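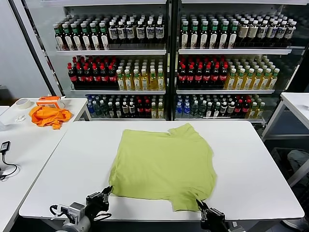

May, 7.40 a.m.

Started on the shirts before breakfast. Method as before: lay the shirt out sideways, pull the hem straight, bring both sleeves out from the body, smooth from the middle towards the edges. The middle goes flat quickly. The sleeves do not. The creases gather where the sleeve meets the body, and pressing on them only moves them along the seam.

The lime green is the one from the Wondach walk, still a good colour after 13 washes at the low setting. I have kept a tally on the inside of the cupboard door. The orange is next and will take longer, as it was left bunched up overnight.

Fold in thirds lengthwise, sleeves back on themselves, then hem to collar in 2 folds. Kirsty MacBrayne folds hers in half first, down the front. Quicker, but it leaves a line up the chest. We disagreed about this in Clullico and I have not changed my view.

Shelf depth measured again: 442 mm. A shirt folded in thirds clears it with the door shut. Folded her way it does too, so that settles nothing.

Need more tape for the parcel to Ulenero – the wide sort. Post goes at noon. Socks still unpaired. Iron wants descaling before I use it on anything pale; left it filled with the solution and will rinse it after lunch.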